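A day at the Grillton crypto open house

May 25, 2019

So I finally made it to one of these. I've been buying and selling small bits of crypto since the big run-up, and in all that time I had never once stood in a room with other people who do the same. My whole experience of it has been a phone screen and a group chat that goes quiet whenever the price drops. When the Kalent people said they were opening their offices in Grillton for the day, free entry, coffee included, I signed up before I'd checked how long the drive was. (Long. Bring a podcast.)

Kalent, if you haven't run into them, is a small exchange. They handle a few of the big coins plus their own dollar-backed token, which is called Drirnik. I still can't say it without slowing down. The woman at the front desk pronounced it "DREER-nick" and the man who gave the first talk said "DRY-er-nick," so I feel fine about my own version.

The building used to be a savings bank, and they kept the vault. Of course they kept the vault! It has beanbags in it now, and a whiteboard, and the door is propped open with a fire extinguisher. I asked if anything valuable was stored in there and the guide said only the good snacks. The teller windows are still up along one wall too, and that's where you collect your badge. Mine said MA on it, which belonged to the person ahead of me in line. We traded and had a laugh, and then I kept seeing Ma all day in every session I picked.

The first talk was on where the token's backing sits. I'd been looking forward to this one because it's the question I always have with anything that claims to be worth a dollar. Who's holding the dollar? The answer was a slide with two banks on it, unnamed, and a promise that an outside accountant's letter would be posted in July. I would have liked to see names. Somebody near the back asked the same thing in a louder voice than I would have used, and the speaker said they were bound by their agreement with the banks until the letter came out. Fine, maybe. I've put a note in my calendar.

What I did like was that he walked us through a redemption from start to finish. You send the tokens back, they get destroyed, the dollars leave the account, and there's a public record of the first two parts. The third part you take on trust. He said so himself, in those words, and I thought better of him for it.

After that they split us into groups. Mine went up to the compliance floor, and I know how that sounds, but it was my favorite part of the day. Our host was Sumathi Kurup, who runs the team that checks new accounts, and she was so quick and funny about it that our group ran late and missed the start of lunch. She had worked in ordinary banking for years before this. Her take was that the paperwork is the same paperwork, and the big difference is that customers at a bank expect to be asked for ID and customers at an exchange are offended by it. She showed us a made-up account (they're careful, no real customer data on any screen) and had us guess which transfers would get a second look. I got most of them wrong. I flagged the big one, which was fine, and I sailed right past a string of little ones that all came in just under a limit.

Somebody asked her if she owned any crypto herself. She said yes, a boring amount, and moved on to the next question.
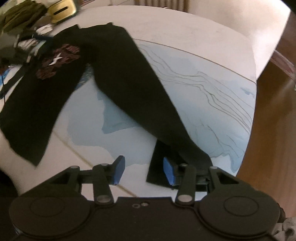 Black tee, blue finger pads.

Lunch was wraps. There was a man at my table who had lost 855 dollars by sending coins to the wrong kind of address, and he told the story as if it had happened to his worst enemy. Everybody then had to share their own dumb mistake. Mine was writing down a recovery phrase in pencil, on the back of a grocery receipt, and those receipts fade. I got the account back in the end but it was a very long evening. The wraps were good, by the way, and they had labeled the vegetarian ones properly.

The afternoon had a panel called "Do we still need cash?" and I went in expecting an hour of people agreeing with each other. It was livelier than that. One of the panelists had run a corner store and said she'd take cash over anything else until the day she retired, because it doesn't go down when the internet does. Another one wanted every payment on earth to run on a blockchain by next year and had no answer at all for the fees. I kept thinking about my aunt, who gets paid partly in cash and keeps it in envelopes, one for rent and one for the car and so on. No app I've tried does that job as well as her envelopes do.

The fee question came up again and the moderator put some numbers on it. If you move $3,300 through Kalent in their own token it costs you $4. I wrote that down because it was the only time all day somebody gave a plain price for a plain thing. It doesn't include the cost of getting your money in from a bank, though, and when I asked about that I was sent to a page on the website. I looked it up on my phone right there and it depends on your bank. So, you know. Check first.

I skipped the mining talk. I know, I know, but it was in the vault, the beanbags were all taken, and it was getting warm in there. I went outside and sat on the steps with Ma (again!) and we compared what we hold and why. Ma is only in two coins and looks at the prices once a month. I look at them on the toilet. I came away feeling a bit silly and I've since turned off the alerts, or most of them.

The last hour was open questions with the founders, and here's where I'd grumble a little. The room was set up for 60 and they'd let in a lot more than that, so people were standing along the teller windows, and the microphone took forever to get to anyone. Two of the questions were really speeches. One guy wanted to pitch his own coin and had brought flyers. The founders were polite about it, more than I'd have been, but it ate up time that could have gone to the thing everyone wanted to hear about — what happens to our balances if the company folds. They did get to it, right at the end. Customer money is kept in separate accounts from company money, and the coins are mostly offline, and there is no government insurance on the coins. None. They said it twice, and I was glad, because I've met people who believe there is.

Would I go again? Yeah, I think so. I didn't move any more money in after the visit and I didn't take any out. Mostly I came home with a longer list of questions than I left with, plus a pen and a keychain. Parking behind the building is free but the spaces are tiny, so if you drive anything bigger than a hatchback use the lot across from the library. And get there early if you care about sitting down for the founders. They're planning another one before the end of the year, and sign-ups go through the same page as before.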